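Notes on the Yellow Shelving, October

Readers of this page will recall that the Kanham workshop has been without a settled arrangement for its moulded parts since the move from Funbridge. The following is a record of the arrangement now adopted.

The unit has two levels, both yellow, on a dark metal frame. Murali Shetty favoured grey, and his view was considered at length. Yellow was preferred on the grounds that a black part left on a black bench is very easily overlooked.

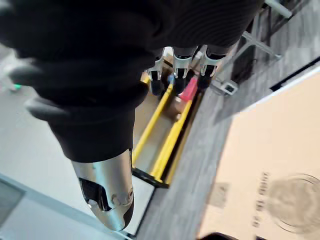 The upper level is reserved for the black plastic shells and for nothing else. They are set out with space between them, open side up, so that the rim and its notch may be checked without handling. Stacking was the practice at Funbridge and is discontinued. It marked the glossy faces, and we returned 18 shells to Livereck in one season on that account.
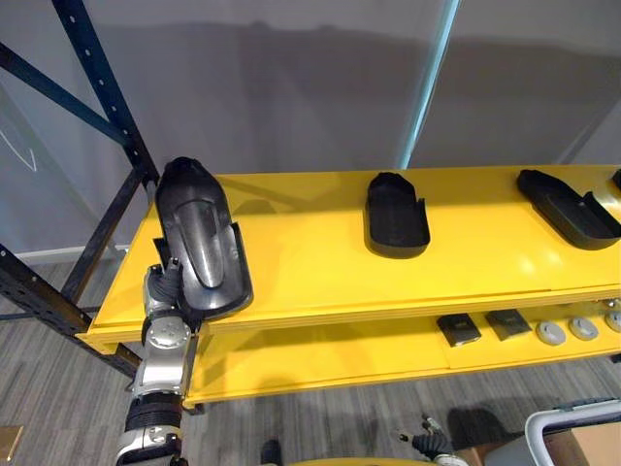 Smaller items belong on the lower level, in a single row: the square pads first, then the round grey pieces. I had proposed labelled tubs for these. Aishwarya Iyengar objected that tubs become a home for stray screws, and the proposal was withdrawn.
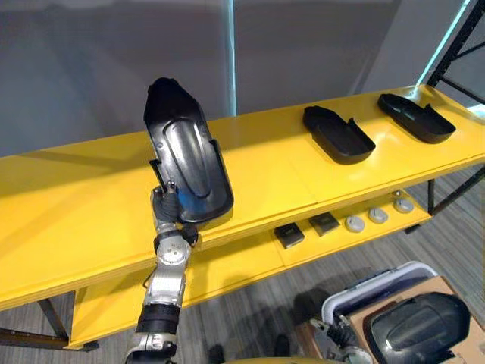 Prakash Chettiar wrote to ask whether the glossy surface would show every scratch by Christmas, and recommended a felt liner of the kind sold by Chacko. The point is a fair one. A liner was priced at 45 dollars per level and has been deferred, as felt collects lint and the colour available was black.
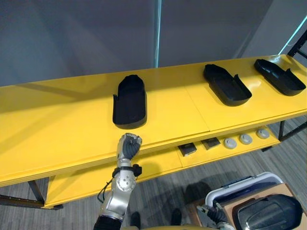

Cleaning is carried out with a damp cloth at the close of the afternoon, with particular attention to the seams between panels, where dust gathers. Abrasive pads are not to be used. Correspondence regarding the old Funbridge racks should be directed to Latrice Yazzie, who has two still to give away.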